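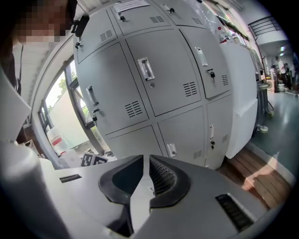
Attached photo. Views: 2,528

Thread: Vasto, Live at Plorlow: is the reissue slow?

flatwound_ed
Original poster
I have the first pressing of the Vasto live album and the new Sleiman download. Same show, same running order. The download sounds flat. I put both in an editor and lined up the opening guitar piece. On the LP it lasts 86 seconds from first pick attack to the last chord before the applause. On the download the same section lasts 88.7 seconds. No edits that I can find. The extra time is spread evenly over the whole piece.

That works out to the download running slow by 3 percent, or the LP running fast by the same amount. In pitch it is a little more than a quarter tone. Has anyone else measured this?

biasknob
What turntable, and did you check its speed? A belt drive that has sat for a few years can be off by more than people think. Until you've ruled that out you have one measurement and one unknown.

flatwound_ed
Direct drive, quartz lock. I checked it with a test record before and after. It was within a tenth of a percent both times.

hexpickup
The band tuned down a half step on that tour. That's the flatness you're hearing. The LP was probably sped up at the mastering stage to make it brighter, which labels did all the time. Sleiman went back to the tape and left it alone. I prefer the download.

flatwound_ed
A half step is 100 cents. The difference between my two copies is 53 cents. If they tuned down a half step, the download should sit on E flat. It sits between E flat and D. The LP is the one that lands on E flat, near enough.

hexpickup
They weren't using strobe tuners. Bands tuned to each other, or to whatever organ was in the room.

biasknob
Tuning to each other can put a band anywhere, agreed. It isn't evidence for either version, though. You need something on the recording that doesn't depend on the players. Look for hum.

flatwound_ed
Did that. There is a quiet stretch after the third song, single-coil guitar left open, amp buzzing. On the download the fundamental is at 58.2 Hz and the second harmonic is at 116.4. Nothing at 60.

On the LP I can't get a clean reading. There's rumble in the same region and my own preamp adds hum at 60, so anything I found there would be suspect. The harmonics higher up look right for 60 but I wouldn't swear to it.

biasknob
58.2 over 60 is 0.97. Same 3 percent. I'd call that settled. The transfer is slow, most likely a capstan that was out, or a machine with varispeed left engaged. A tape this old should have been checked against the alignment tones on the head of the reel.

loadin_lou
Not settled. The Plorlow shows were in July and at least one of them was outdoors. If the stage was on a generator, 58.2 Hz is believable. A governor set a bit low under full lighting load will sit there all night. Then the hum tells you about the generator and nothing about the tape.

biasknob
A generator would explain the hum. It would not explain why the two releases differ in length by exactly the same ratio. You'd need the generator to be 3 percent low and the LP to be 3 percent fast, independently.

loadin_lou
Unlikely, fine. I've seen less likely. Which night is the record taken from? The sleeve only says Plorlow.

tapeop_rathmore
The old Vollness newsletter ran a piece on the recording, with answers from the engineer. I have it in a box and have typed out the part that matters. Spelling as printed.

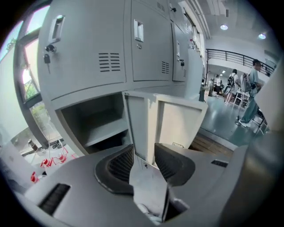

VOLLNESS, Issue 37, page 3

The album was recorded inside the hall on the second night. Eimear Corrigan ran the machine from a dressing room on the stage-left side, taking a split from the stage box. Power for the amplifiers and the recorder came from the building supply. The outdoor show used a hired generator and was not recorded, as the split could not be run that far.

Asked about tuning, guitarist Sinéad Mac Carthaigh told us that both guitars were down a half step for the entire set, checked against a fork. "The fork was a regular A. I tuned to that and then went down by fret. I did it the same way every night."

One reel of spare tape was used for the encore. Corrigan noted tones at the head of the main reels but had no time to put them on the spare.

tapeop_rathmore
End of quote. So: indoors, on the mains, tuned from a fork. That removes the generator and most of the tuning argument.

loadin_lou
Accepted. I was thinking of the outdoor night.

hexpickup
It removes the generator. A fork and going down by fret still gives you a few cents either way, and old strings under lights will drift.

flatwound_ed
A few cents, yes. I'm looking at 53.

hexpickup
I'm not disputing the number any more. I'm saying I like how it sounds. The drums have more weight and the vocal isn't pinched. If they issue a corrected version I hope they leave the current one up.

biasknob
You can slow down anything you own by 3 percent and get the same weight. A release should be at the speed it was played.

What about the encore? If that reel had no tones, whoever did the transfer had nothing to set it by. It would be useful to know if the error is the same there.

flatwound_ed
Checked tonight. The encore on the download is slow by the same ratio, to within what I can measure. Hum between the two encore songs is at 58.2 as well. So it's the playback machine and it was constant through the session. If it were tape slippage or a weak battery-type problem it would vary from reel to reel.

tapeop_rathmore
It also means they either ignored the tones on the main reels or the tones were used for level and azimuth only. That happens. People set the meters, set the head, and never put a frequency counter on it.

biasknob
For anyone who wants to fix their own copy: resample, don't use time stretch. You want pitch and length to move together. Multiply speed by 1.0309. In most editors the command is called change speed, and the percentage to type is 3.09, because you're undoing a 3 percent loss. Typing 3 leaves you a hair flat. Do it on the lossless file and dither if you go down to 16 bit.

flatwound_ed
Done. The opener now comes out at 86 seconds and the hum is at 60.0. I played along with a guitar tuned down a half step and it sits right.

I wrote to Sleiman on 25th December with the measurements and the two hum plots. Auto-reply so far.

loadin_lou
Include the newsletter text if you write again. They'll raise the generator question the same way I did.

hexpickup
Does the correction do anything to the crossfades between tracks? I have it split into separate files.

biasknob
Join them first, change the speed on the joined file, then split again at the new points. If you process them one at a time you may get clicks at the joins, depending on how your editor rounds the last few samples.

hexpickup
Thanks. I'll try it on a copy.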